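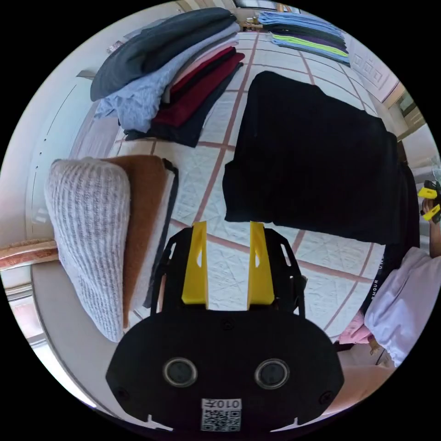
Search this repository Go Clear

Stevness: old cookery and household books, as the dealers described them
Updated October, by the Stevness maintainer

What you've got

Stevness is a table of secondhand and antiquarian booksellers' descriptions, all for cookery, preserving, brewing and household-receipt books printed before 1850. One row is one copy offered for sale once. I typed most of it in from paper catalogues, which is a slow way to spend a winter but I liked it (mostly!).

The paper came from some 80 catalogues, nearly all of them from two dealers, Herkoner and Pilkington. Both printed long, talkative entries with proper notes on binding and condition, so there's plenty to chew on. Herkoner loves a stain. If a page had gravy on it you'll hear where, how big and whether it touches the text. Pilkington is shorter on stains and much better on bindings, and will argue with other people's bibliographies in the middle of an entry, which makes the notes column a treat and the edition column a headache.

I started the thing to settle a small question of my own: how often do these books turn up with handwritten recipes on the endpapers, and do sellers treat that as damage or as a bonus? It grew from there. If you want it for price history, have a read of the money section first, please.

Files

stevness.csv is the main table, UTF-8, comma separated, one header row.
sellers.csv has a short code for each dealer and the catalogues I used.
abbrev.txt lists the trade abbreviations I expanded and the ones I left alone.
changes.txt is my running log. It's scruffy.

Columns

There are 19 columns in the main table. Most are what they sound like (title, place, printer, format, binding), so I'll stick to the ones that trip people up.

title_short: my shortened title, modern capitals, old spelling kept. If the book says "receipts" I say receipts. If it says "cyder" it stays cyder.

title_full: as the dealer gave it, dots and all. Where the dealer cut a long title down, so did I, and I haven't gone off to fill the gap from another copy.

year_printed: four digits, or blank. A date in square brackets in the catalogue goes in here as plain digits and year_supplied gets a y. Ranges like "1760s" leave this blank and go in year_note.

edition_claim: what the dealer says the edition is. I haven't checked these against anything. Plenty of cookery books went through edition after edition with the number on the title page having only a loose connection to real life, and "third edition" can mean a new title leaf stuck on old sheets. Treat it as somebody's opinion.

leaves_wanting: y, n or blank. Blank means the dealer didn't say. Please don't read blank as complete, I did that myself in an early version and got some very cheerful totals.

ms_additions: y if the entry mentions any handwriting apart from an owner's name. Recipes, sums, laundry lists, a cure for a horse, it all goes in together. The wording is in ms_note.

owner_note: inscriptions and bookplates, tidied. I've swapped private owners' names for a plain "former owner" where the ownership looked recent. Older ones are left in.

notes: the leftover talk. My favourite column by a mile.

Formats and bindings

Format is recorded as folio, quarto, octavo, duodecimo or small. "Small" is my own bucket for "pocket size", "little volume" and such, when the dealer couldn't be bothered to say more. Bindings are harder. One dealer's "contemporary calf" is another's "old calf", and "rebacked" might mean tidy work or a strip of something brown and hopeful. I copied the words into binding_text and then put a broad code in binding_code. The code has 5 values: calf, sheep, cloth, boards, other. Vellum is in other. I know, I know. There wasn't much of it and I'd already done half the table when I noticed.

Money

Prices are as printed, in the currency printed, with no adjustment. A blank means the entry was marked sold or "price on application". These are asking prices and I've no idea what anyone paid. The same copy can show up again in a later catalogue at a lower price, and I've linked those with same_copy_as when I felt sure (a matching inscription, usually, or the same odd repair). There are 31 linked pairs. I expect I've missed others, particularly among clean copies with nothing odd about them.

How it was put together

I read each entry, typed it, and went back over it a second time on another evening with a ruler under the line. The second pass caught a lot of swapped digits in years. I tried text recognition on the Pilkington catalogues and gave up, as the small italic type came out as soup and fixing it took longer than typing.

Trade abbreviations are expanded in the cleaned columns and left as they are in title_full and notes. "A.e.g." becomes "all edges gilt", "t.p." becomes "title page". The one I'd watch is "w.a.f.", sold with all faults. I've expanded it, but some sellers put it on anything with a missing plate and others kept it for real wrecks.

Things it's bad at

It leans heavily towards books in English, printed in London. Provincial printing is there but thin. Pamphlets and single-sheet recipes are hardly there at all, and I suspect they got sold in bundles where the catalogue only named the top item.

It's also a picture of what two dealers thought worth a paragraph. A tatty later edition of a well-known cookbook might never get an entry. So don't use it to work out what people owned or cooked from. You could use it to look at how dealers talk about such books, and there I think it's quite good.

The word "rare" appears constantly. I left it in.

Related bits

Zandale is the sister table, for gardening and orchard books. It has the same column names but it's younger and much rougher, and the binding codes there do include vellum. The two can be stacked if you fold vellum back into other first.

Using it and fixing it

Do what you like with the tidied columns, just mention Stevness by name. The notes and title_full columns carry the dealers' own wording, so quote small amounts and credit the catalogue (the code in the seller column will get you to it through sellers.csv).

If you spot a mistake, send the row number and what the catalogue says. A scan of the entry is lovely but a typed line will do. I batch corrections up and log them in changes.txt, oldest at the bottom. Still on my list are the last few Herkoner supplements, which have no page numbers, and a decent pass over ms_note, where I spelled "marginalia" at least two ways.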